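Clesano opens rental of its two-hand arm kit to small warehouses

March 2026 – Business – Logistics

Clesano, the automation supplier from Fliltismont, has started to rent out its two-hand arm kit to warehouses that do not want to buy a complete picking station. The offer was announced last week to existing customers and is now open to all companies in the region. The first deliveries are planned for April.

The kit is called Illitz and consists of one white robot arm that carries two robotic hands, a control cabinet and a planning program. The customer places the arm next to a roller conveyor, and the hands move goods between the line and plastic bins. Until now the kit was only sold, together with a service contract of three years, and several smaller firms have told the company that this was too much for them.

The rent is 2278 euros per month with a minimum period of six months. Installation is paid separately and costs 823 euros, which includes the travel of the technician inside the region. After the minimum period the customer can return the kit with a notice of 30 days or continue from month to month. Spare fingers are included in the rent, but damage from liquids is not.

Before a kit leaves the workshop, Clesano builds the place of work in simulation. The customer sends a floor plan, the height of the conveyor and the size of the bins. The team then makes a model of the hall and lets the arm work inside it, so that the reach of both hands can be checked against columns, posts and other fixed objects. According to the company this step takes two working days and is part of the installation price.
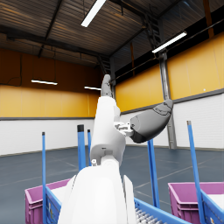
How much space must be free around the arm?
Clesano asks for 2 meters on each open side, measured from the center of the base. If a wall or a rack is closer than this, the working area can be limited in the program, but the arm will then move more slowly.

The first company that rents the kit is Carretero, a distributor of bathroom fittings. It will use the arm in its returns department, where small boxes come back in mixed condition and have to be sorted again into bins. Carretero had looked at the purchase version last year and decided against it. The company says that it wants to see one full season of returns before it takes a longer decision, and that its staff in the department will keep their present shifts during this time.

We could try the planning program for one afternoon at the office in Fliltismont. It is easy to learn. Bins, conveyors and posts are taken from a list and put on the floor with the mouse, and a change in the height of the line is visible immediately in the movement of the arm. Less good is the import of floor plans. Our plan came in at the wrong scale, and we had to correct it by hand – a known problem, as the developer on duty explained to us. An update is promised, but without a date.

A second weak point is the language of the program. The menus are in English, but many of the error messages are still only in Spanish. For a company with its own technician this will be a small matter. For a warehouse of ten people it can mean a call to the service line, which is open on working days until five in the afternoon.

Rental customers who later want to buy the kit can have half of the rent already paid taken off the price, for a maximum of six months. The offer is valid only for new kits. Orders are taken by the sales office of Clesano – a deposit of one month's rent is due with the signature.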